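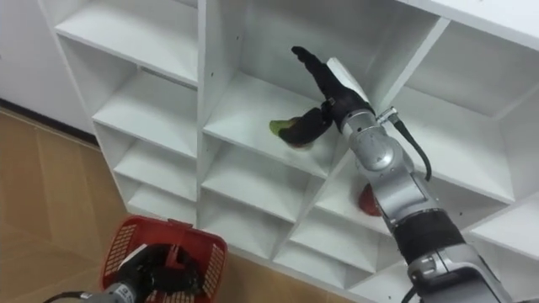

Against the Bins

Every open shelf in America has a basket in it. Go look. Magazine, hallway, dentist's waiting room, your sister's place. Somebody buys a nice plain grid of cubbies, gets it home, puts it together on the floor with the little wrench, stands it up, and within a week has stuffed each hole with a fabric box. So now it's a dresser. A bad dresser. Drawers that don't slide, with a handle that rips off.

I want to argue for the empty cubby. Or the almost empty one. One thing per hole, maybe two, and some holes with nothing at all.

I know how this sounds. I have been told. I wrote a shorter version of this back in May and the mail was not kind, mostly from people with kids, who think I don't have kids. I have one. He is 7 and he owns more shoes than I do, plus a set of rocks.

We bought our first cubby unit in 2017, secondhand, a Mogensen, white, heavy as a fridge. Came up two flights on my back and my neighbor Yoon-hee Ha's back. She still brings it up. The seller threw in a stack of bins, gray felt, and I was thrilled, I thought that was the good part. Free bins! We filled them in one evening. Mittens in one, chargers in one, kid stuff in three, and the rest was what I'd call Other. Then we couldn't find anything for years.

Because a bin is a lid you look at from the side. You can't see in. You put the thing away and it's gone, it is in the felt. The mittens bin had mittens on top and underneath it had a dog leash, and we don't have a dog. A flashlight. Four seperate tubes of lip balm, one of them older than the kid. I'm not saying we're tidy people who got let down by a product. We're slobs. But the bins made us slobs with a system, and that's worse, you feel like you've dealt with it.

Took them out last winter. All of them, one afternoon, tipped onto the rug. The pile was bad. We kept maybe a third. The rest went to the curb or the thrift place or back to whoever it belonged to, including a casserole dish of Yoon-hee's that she had accused another neighbor of stealing.

And then we had this big white grid with nothing in it and I didn't want to put anything back. I left it like that for a couple of days. Screw holes showing, dust lines where the felt had been. My wife asked if it was finished. I said I was thinking.

What we do now. Shoes go straight on the shelf, low down, bare board, so the kid can reach. A pair to a hole. You can see the mud, yes. You can see the mud so you wipe it up. Before, the mud was in the bin with the mittens and it was all one material by March. Hats a row up. Bag in the tall one. Keys in a dish. One cubby has a single library book in it, and that's the cubby for library books, and when it's empty we don't owe anybody money.

The objection I get most is that open shelves look messy. Well they look like what's on them. If it looks messy there's too much on it. That is useful to know! I would like more of my furniture to tell me that. My closet has never once told me that.

Second objection, dust. Fine. There's dust. A damp rag takes care of a bare shelf in one swipe. Try it with a felt bin, you get a wet felt bin with dust on it.

Third one came from a reader, Silvan Eberhard, who wrote me a long and pretty sharp letter saying that empty shelves are a rich person's idea. That only people who can buy the thing again can afford to get rid of the thing. He grew up in a house where every jar got kept and every jar got used. I've thought about this one more than the others and I don't have it beat. He's partly right. I tossed a bike pump in the big clear-out and then had to buy a bike pump, and I could do that, and not everybody can. What I'd say back is that I owned the pump for years and didn't know it. I'd already bought another one once. Two pumps in felt. His jars were on a shelf where his mother could see them, he says so himself, second page. Jars are glass. Nobody in that house had put them in a bin.

So keep the jars. Keep everything, if you need it. Just keep it where you can see it.

Now baskets. I'm going to give some ground here. A basket you carry around is a different animal. I like one plastic basket, bright, with holes, ugly if possible, that lives nowhere. You walk through the house with it at the end of the day, pick up whatever's on the floor, walk over to the shelf, and put each thing in its spot. By hand, one at a time. Shoe. Other shoe. The dinosaur. Then the basket is empty and you hang it on a doorknob. What you may not do is shove the basket itself in the cubby and call it done. This is how it starts. I've caught myself with it halfway in.

Ten minutes, tops, and the kid does a fair bit of it. He likes putting the shoes in. He never liked the bins, there's no skill in a bin, you just throw. With a shelf you have to place it. He lines up the toes. Sometimes he puts one shoe in one hole and the other in the next hole over, for reasons, and I let it go.

The shops don't want to hear any of this. The Drestar catalog this year has a cubby unit on the cover and I could not find one open hole on it. They sell the unit for less than the bins to fill it. 18 dollars a bin at Cukby, for cardboard with cloth glued on. Brutov has one with a little chalkboard label so you can write OTHER on it in your own handwriting. I went down the storage page on one of these sites and it said 1000 results. For boxes. To put in your box.

And look I get the appeal, I do. The photo looks calm. All those matching fronts. But it's calm like a row of mailboxes, you've no idea what is in there and some of it is bills.

White boards with a bit of shadow in the corners are calm too and they cost nothing extra. I've come to really like the look of it, late afternoon mostly, when the sun gets in sideways and the empty ones kind of glow at the edges. My mother visited and asked when the rest of our stuff was coming. That's the rest of it, mom. It's the shoes.

If you're going to try it do a bottom row first. Not the whole unit, you'll panic. Pull the bins on the bottom, dump them, put back only what somebody in the house has touched this month. Leave one hole empty on purpose and see how long it lasts. Ours went to a bike helmet by breakfast. I moved the helmet. It came back. We have now agreed it's the helmet's, and the empty one is next door, top left, too high for the kid and just out of my wife's reach, and so far it's holding.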